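Week 4 - Sleep, Memory and the Tired Student

Welcome back, everyone, and thank you for the lively talk last time about naps (I had no idea so many of you were for them!). We're picking up at slow-wave sleep, the deep kind that mostly comes in the first part of the night and seems to help us hold on to facts and word lists. Please have Oanh Sầm's chapter with you - the diary study in it followed 114 first-year students through December.

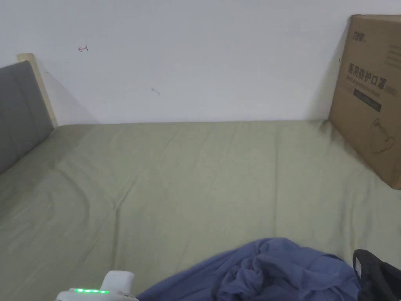
Fig. 4.1. A bed with a green fitted sheet and padded headboard.

REM sleep comes in longer stretches toward morning, so a student who gets up at 4 a.m. to cram is losing a good deal of it. Do keep that in mind when you read the diaries, and look at bedtimes as well as total hours.

For next time: read to the end of the chapter, and write half a page on why caffeine at 5 p.m. might still matter at bedtime.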